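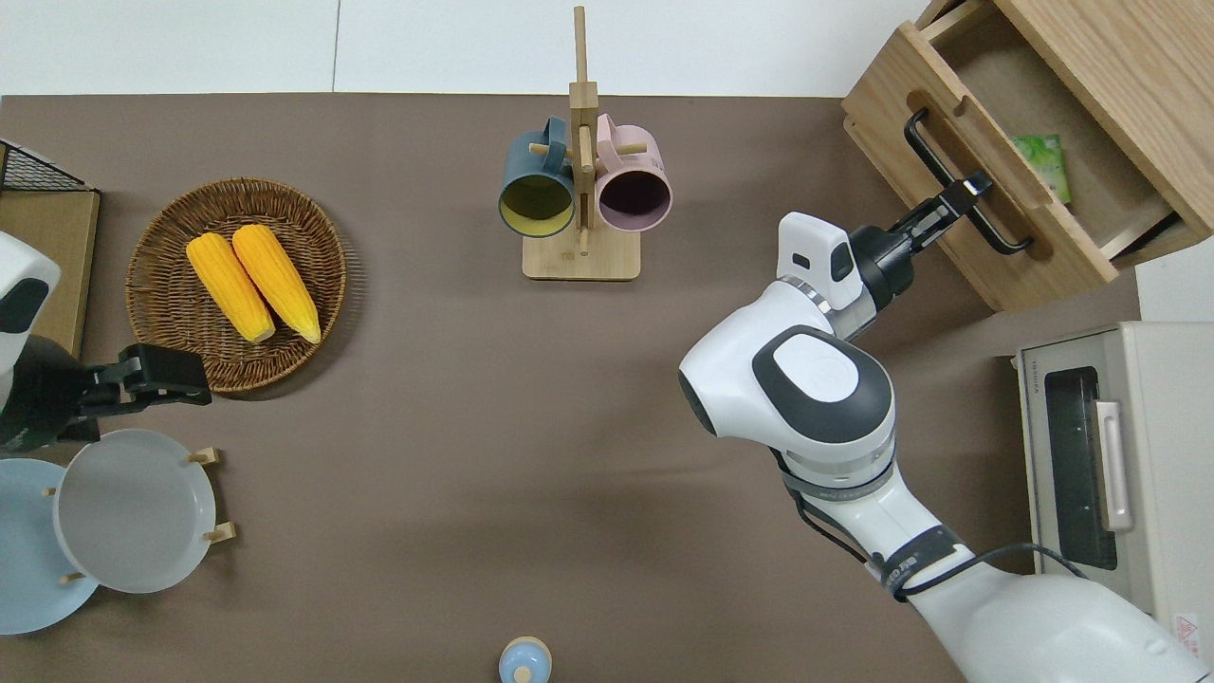 How long does sweet corn keep once it's picked?

Posted by Fionnuala Ní Chonaill, Zurkbridge
May 23, 2024

I signed up for a farm box from Budstead this year and the corn comes on the cob, a lot more than we can eat in one night. My mother always said it has to be cooked the day you get it. My husband leaves it in a basket on the table until somebody wants it. Who is right? Also, can I freeze it without cooking it first? We have a small freezer over the fridge, no chest freezer. There are 3 of us and one won't eat anything that has gone mushy.

2 replies

Diarmuid Ó Ceallaigh

Your mother is closer. The sugar in corn starts turning to starch as soon as the ear comes off the stalk, and it goes faster in a warm room. A few hours on the table won't hurt. A couple of days will, and you'll taste it. It isn't unsafe at that point, just bland and a bit tough.

What I do:

Leave the husks on if it comes with husks. Put it in the fridge, unwashed, in a bag that isn't sealed tight. Eat it in one to three days. If it's already husked, wrap it closely and use it by the next day.

The newer supersweet kinds hold up longer than the old ones. Ask the farm what they're growing. I get mine from the stand in Narnon and they put the variety on the sign. 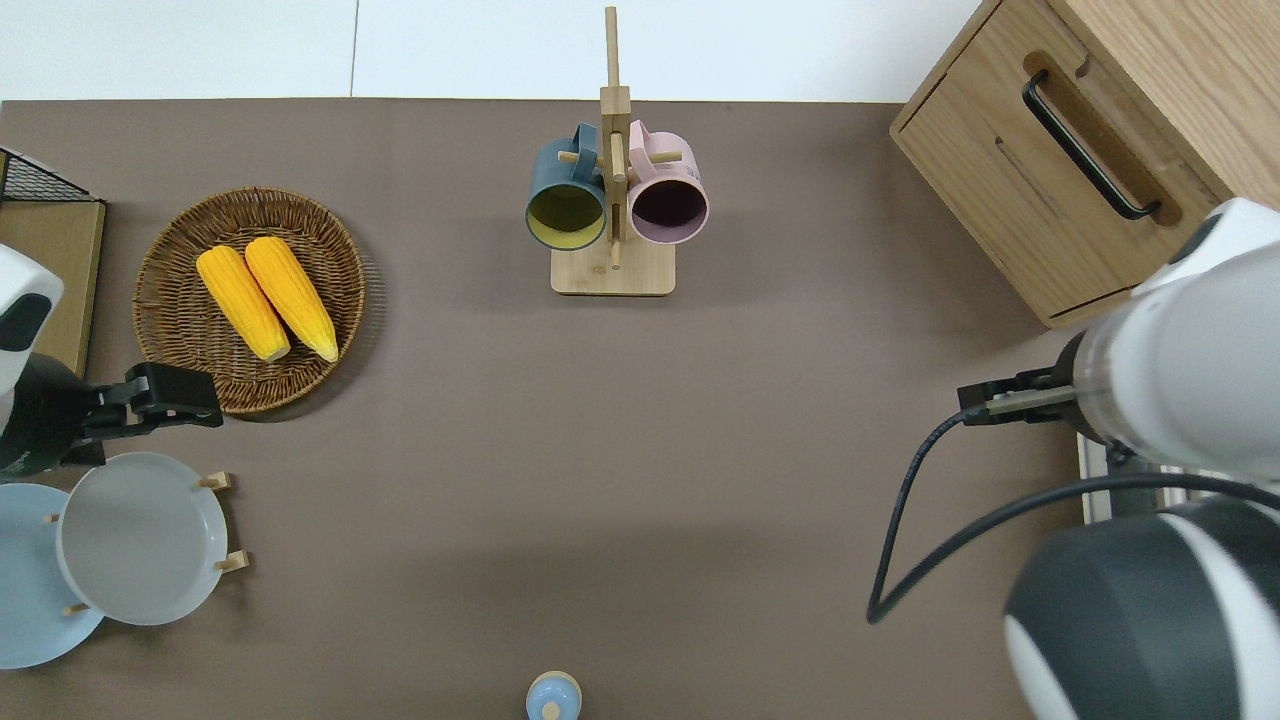 Freezing

You can freeze it raw but I wouldn't, especially with a picky eater. Blanch it. Big pot, boiling water, 6 minutes for medium ears if you're going to cut the kernels off afterward, longer if you want to freeze them whole. Then straight into ice water until the middle of the cob is cold. People skip that part and then wonder about the mush. Dry them well, cut the kernels off, spread them on a tray in the freezer, and bag them when they're hard. Cut kernels take up much less space in a small freezer. I put 500 grams in a bag and flatten it so the bags stack. Ours from last summer were still good in December.

Hegedűs

We just throw the ears in the freezer with the husk on and never had a problem. Does get a little soft. Good enough for soup. Don't store them next to anything smelly in the fridge either, ours tasted like onion once.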